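Junior Golf Day - Course and Range Safety Check
Lodovard Links, short course and practice ground
Checked by: Shanthi Roy
Date: 22 Sep 2025

1. Range bays and mats - PASS
All mats flat and pegged down. The new rubber edging is brilliant, and I couldn't find one corner to trip on!

2. Hitting line and waiting area - PASS
Rope is up and well back from the bays. Please keep spare clubs behind it too, as the little ones do love a practice swing.

3. Junior hire clubs - ACTION
148 clubs checked. Two loose heads (both 7-irons) and one split grip, all tagged and taken out. The rest are in lovely shape - a real step up from June.

4. Paths and bridges - PASS, with a note
The wire on the bridge at the fourth is tight again. Moss is coming back on the far side, so it wants a brush before the first group goes out.
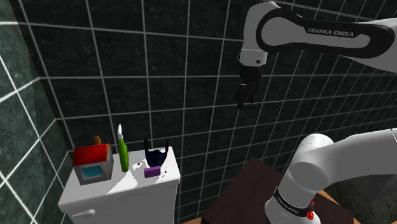
5. Sight lines - ACTION
The gorse by the sixth tee has grown so much that you can't see the green from the back marker. Phúc Hà is happy to stand there as a spotter, and we'll play it from the forward tee, 906 yards into the loop.

6. Lightning and bad weather - PASS
Horn tested, and I could hear it from every green (hooray!). Shelter at Thân Corner unlocked and swept.

7. First aid - PASS
Kits at the starter's hut and the halfway bench. Ice packs topped up, plasters in date.

8. Buggies - NOT CHECKED
Keys were out. Phúc to look at brakes and reversing beepers.

Recheck items 3, 5 and 8 before sign-off.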